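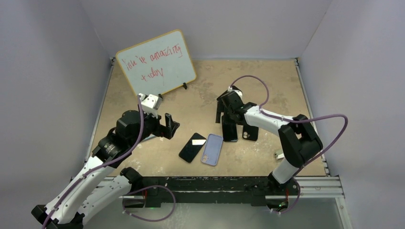
Small boards, kind words
Speaker notes, Griladbridge community learning evening
Slot: 25 minutes plus questions. Handout on chairs before start.

Opening (2 min)

Good evening, and thank you for coming out after work. Before I say anything else, look at the words on the screen for a second. "you're amazing today". Red marker, loose handwriting, two lines. Leave it up. Count to five in your head. Don't rush this!

Ask: who has had a note like that left for them? Hands up. Who kept it? (There are always more keepers than people expect, and they look a little shy about it. Let them look around at each other.)

Then say: I want to spend our time tonight on the small whiteboard. The kind you can carry in one hand and stand on a table. I've been putting messages on them for years at Prileo, in the front hall, next to the sink, on the table where people fill in forms, and I am still excited about it. I'll tell you what I write, how I write it so it can be read, and what I've gotten wrong.

Why a small one (3 min)

Big boards belong to everybody and fill up. Schedules, phone numbers, somebody's half-erased arrow. Once a big board is full, people walk past it.

A small board has room for one thing. You have to choose! I love that about it. If you have four words, you write four words big enough to read from the door.

Also, it moves. Ours has been on a windowsill, on top of the filing cabinet, and for one whole December on a stool by the coat hooks, where it got more comments than anywhere else.

Mention the frame. A bit of color around the edge helps the eye find it on a pale wall — light orange-yellow like the one on screen is lovely and warm with red lettering. Our first board had a gray frame and people thought it was part of the thermostat. (Pause, this usually gets a laugh. If it doesn't, carry on.)

The stand (2 min)

Go through this quickly unless people are leaning in.

A small stand at the foot is enough for a board this size. What matters is that the feet sit flat. Ours wobbled for months on a folded napkin until I bought a proper one.

A slight tilt is fine. I used to straighten the board every morning and then I quit, and it looked friendlier.

Test it by walking past fast with a coat on. If it falls, move it back from the edge.

Writing the words (6 min, the main part, slow down)

Start with the marker. Red is cheerful but thin red is hard to read under yellow light, so press firmly and use the side of the tip if it's a chisel. Black reads from farthest away. Green is the one I keep buying and regretting. Blue is good for long messages.

Pass around the practice boards here. One between two people.

Handwriting. Please use your own! I printed everything in capitals in my first year and it looked like a parking notice. Loose cursive says a person stood there with a pen. It can be messy, as long as the tall letters are tall and the loops are open. The letter that causes trouble is "z". In cursive it can turn into a "g" or a "y" and then your reader is stuck on it. Write it a little bigger than feels right.

Breaking the line. Demonstrate on the flip chart with the words from the screen:

you're amazing
today

Ask them to read it out loud. Hear the little stop before "today"? The line break does that. Now write it the other way:

you're
amazing today

Read that out loud as well. It sounds like there was some doubt about yesterday. Same words! (They will start trying other breaks on their practice boards now. Give them a full minute, it's the best noise of the evening.)

Plan from the longest word. Write it first, lightly, in the middle of where it will go, then fit the others around it. Everybody runs out of space on the right side. I've been doing this for years and I ran out on "congratulations" last month.

Small letters or capitals at the start? I go with small. There's no period at the end either. It feels like somebody speaking in passing. If your board is for a school, you may want to keep the capital, and that's your call.

What to say (5 min)

Tell the Prileo story here. In our first stretch with the board I kept a notebook and copied down every message before I wiped it. The notebook has 254 messages in it. I read the whole thing through before this talk, with a pot of tea, and I marked the ones somebody had mentioned to me afterward. There were 53 of those.

Some things I noticed in the marked ones:

They were short. The longest was 13 words, and that was a joke about soup.

They spoke to "you". "You made it up the hill." "You can sit down for a minute." When I wrote "we", as in "we appreciate our visitors", I got nothing back at all.

A lot of them had a time word. Today, this morning, already, still. I think that's why I like "you're amazing today" so much. Take off the last word and it could be on a mug. With it, the person reading feels that the writer meant this particular day.

Quotes from famous people did badly. I was surprised, I had spent ages looking them up!

Weather works better than it has any right to. "It's raining and you came anyway" has been up more than once.

Then the ones that went wrong. "Smile!" is the one I'd take back. A woman told me, kindly, that she had come from the hospital and didn't want to be told what to do with her face. She was right. Since then I don't give orders on the board. I say something, or I offer something, and the reader can take it or leave it.

Also "Almost there!" beside the restroom. Moving on.

How long to leave it up (2 min)

I change ours when I stop seeing it. Two or three days for most, a week for a really good one. A message with "today" in it can stay longer than you'd think, as it's true again the next morning.

Don't wipe it while somebody is reading. I've done this.

Leave a gap sometimes. A clean board for an afternoon makes people ask what's coming.

Care and cleaning (2 min)

Dry cloth first, every time. A bit of old sock is perfect.

Red leaves a pink shadow if it sits for weeks. A drop of dish soap on a damp cloth gets most of it off. Dry the board fully before you write again or the ink beads up.

If someone used a permanent marker, write over it with a dry erase one and wipe both away together. May take three goes.

Store markers flat. Throw out the dead ones! Every office in the world has a cup of dead markers, and people put them back in the cup after trying them.

The Tangen group (1 min, skip if running late)

Our friends at Tangen keep a guest board beside the house board, with a marker on a string. Anyone can write on it. They worried about rude words and have had one, plus a very good drawing of a goose. I'd like to try it at Prileo this winter.

The Huvix street fair goes here too if anyone asks: we put a board at the end of our table with a compliment on it and changed it every hour. The clicker at the gate said 2471 people came in. I have no clue how many read ours, but I can tell you one man came back for each new one and gave us his opinion.

Exercise (about the last five minutes, runs straight into questions)

Everyone writes one message for the person sitting next to them. Rules on the flip chart:

Seven words or fewer.
No orders.
Your own handwriting.

Then stand the boards up along the front table. Walk along and read them aloud, with the line breaks. Don't say who wrote which. If one can't be read, ask the room to guess, gently.

Questions people usually bring up

Chalk? Lovely, dusty, needs more pressure. Fine near a door, poor near food.

Can I do this at home? Yes, please do. The fridge is full already, so try the table where you drop your keys.

What if my handwriting is terrible? Go bigger and slower. If you can sign a birthday card you can do this.

Do people think it's silly? A few do. One of ours said so for a year, then asked where the board was when I'd taken it home to clean.

Remember to collect the practice boards and the markers, caps on. Spare cloths are in the blue tote.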